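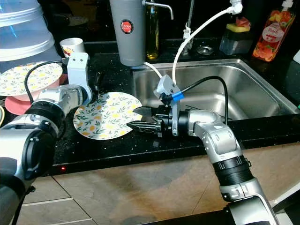
Section 4. Fitting the Neltside under-sink filter

Read all of section 4 before you shut anything off. Kitchen sinks only. Bathroom basins, see section 6.

What you need
Filter head and bracket (in box)
Cartridge (in box, leave the wrap on until step 9)
Feed valve with the blue washer
Tubing, 2 pieces, one marked IN
Adjustable wrench, bucket, old towel, flashlight
Drill and bit, only if your sink has no spare hole

Not in the box: thread tape. Buy some. Plorketti kits sold before May had a roll in the bag, the current ones don't.

CAUTION: Cold line only. Hot water wrecks the cartridge and voids the warranty. If you can't tell which line is which, run the hot tap for a minute and feel the pipes.

4.1 Clear and shut off

1. Clear out the cupboard. All of it, including the stuff at the back.
2. Close the cold shutoff under the sink. Clockwise till it stops. Don't force it.
3. Open the kitchen tap, cold side. Let it run out. If it keeps running after a couple of minutes the shutoff is worn, so close the main valve for the house instead.
4. Bucket under the cold line. Towel under the bucket.

Note: Older houses sometimes have a gate valve with a round handle. These drip when you turn them after years of sitting. Snug the packing nut a quarter turn, no more.

4.2 Feed valve and bracket

5. Undo the cold supply hose from the shutoff. Some water will come out. Normal.
6. Two wraps of tape on the shutoff threads, clockwise. Screw on the feed valve by hand, blue washer inside, then a half turn with the wrench. Supply hose goes back on top of the feed valve.
7. Hold the bracket against the side wall of the cupboard. Leave a hand's width below it or you wont get the cartridge out later. Mark holes, drill, screw it down.
8. Push the tubing marked IN into the left port of the filter head. Push until it clicks, then push again. Tug it. If it comes out, cut the end square and redo. Other piece goes in the right port and up to the filter tap.

CAUTION: Check what is behind the wall before drilling. Screws in the box are short on purpose. Do not swap in longer ones.

Filter tap goes in the spare hole in the sink or counter. Rubber washer on top, plastic nut underneath, finger tight plus a bit. Stone counters need a diamond bit and a steady trickle of water. If that's not you, call an installer. Do not use the hammer setting.

4.3 Cartridge and first flush

9. Unwrap the cartridge. Line up the arrow with the arrow on the head. Push up, quarter turn right.
10. Filter tap open. Shutoff open slowly, then the feed valve.
11. Look at every joint with the flashlight. Dry them with a paper towel and look again after ten minutes.
12. Run the filter tap until 2 full buckets have gone through. Grey water at first is carbon dust. Pour it on the garden or down the drain, don't drink it.
13. Write the date on the sticker and stick it on teh cartridge.

4.4 Cartridge life

Standard: 1000 gallons. Slim: 460 gallons. Hard water shortens both. Slow flow = time to change.

Order code for the standard cartridge is 1883. Same code for the Jacobs and Imar heads, they take the same one.

Drips that won't stop: close feed valve, re-cut tubing, try again. Still dripping, contact parts desk, ask for Trinidad Ocampo or Thijs Groen. Desk closed Thursday afternoons. Have the number off the bracket label ready.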